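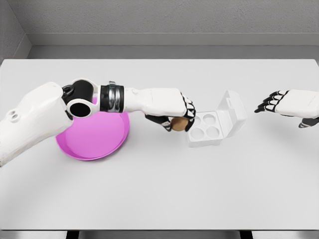 ## Hand comparison, simulated egg task

Grażyna Śliwiński chaired. Minutes of the May meeting approved.

- Malo controller: 692 runs logged, 571 of them complete. The left hand holds the brown egg well over the carton, but release timing still varies.
- Pickering controller: 159 runs so far. Too few to compare. Continue on the same layout - pink plate, four-cup carton, both arms.
- Right hand: stays open and clear of the lid for now. Ikby to propose a lid-closing step.

Next review at 3, Jirkdale office.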